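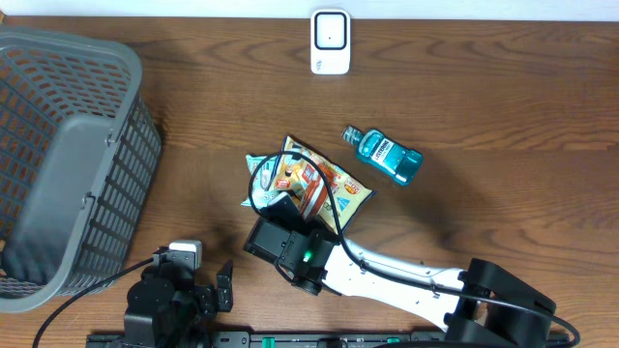 Petronella Fourie

Last updated 28 May 2024

A laundry basket is an open container used to hold and carry clothes, towels and bed linen, usually between a bedroom, a washing machine and a drying line. Most are now molded in plastic. Older types were woven from willow, cane or split wood, and woven baskets are still sold, mainly for use indoors.

The word is often used loosely for a hamper. A hamper generally has a lid and stays in one place, while a basket is open at the top and has handles.

Construction

A plastic basket is normally made in one piece by injection molding. Melted plastic, most often polypropylene or polyethylene, is forced into a steel mold and cooled. The walls taper slightly toward the base so that the part releases from the mold and empty baskets can be nested. The rim is turned outward or thickened, as it carries most of the load when the basket is lifted.

Walls may be solid or open. Lattice walls, with rows of small rectangular slots, use less plastic and let air reach damp fabric. They also let small things through: a baby sock or a loose button can work its way out of a wide slot. Gray and white are common colors.

Handles are either molded into the rim or cut through the wall just under it. Some baskets have a curved side meant to rest against the hip.

Other uses

Baskets of this kind are widely used for tidying. One is set on or beside a table, and whatever does not belong there goes into it to be carried off and sorted elsewhere. Typical contents are snack bags and wrappers, toiletries such as a bottle of mouthwash, chargers, mail and toys. Food and liquids are best kept apart from clean laundry. Bottles should be closed and stood upright, and an open snack bag should be clipped or folded shut, as crumbs fall through a slotted wall onto whatever is underneath.

In the household guide published by Serra, the tidying basket is emptied the same evening. The Gronulcombe home economics course teaches a similar method but uses 2 baskets, one for trash and one for things to be put away.

Care

Plastic baskets are washed with warm water and dish soap. A soft brush is useful for the slots and the corners of the floor, where lint collects. Long exposure to sunlight makes many plastics brittle, and the handles tend to crack first. A cracked rim can pinch fingers or snag knitwear.

Categories: Household storage | Laundry | Plastic goods

Comments

Lindiwe Kruger: My slotted one lasted nearly 20 years before a handle went. It lived on the back porch, so the part about sunlight sounds right to me.

Abdul-Rahman Ansah: Could you add something about collapsible baskets? Mine splits at the folds.

Sizwe Naidoo: We put a flat piece of cardboard in the bottom for crumbs and small toys. It needs changing now and then.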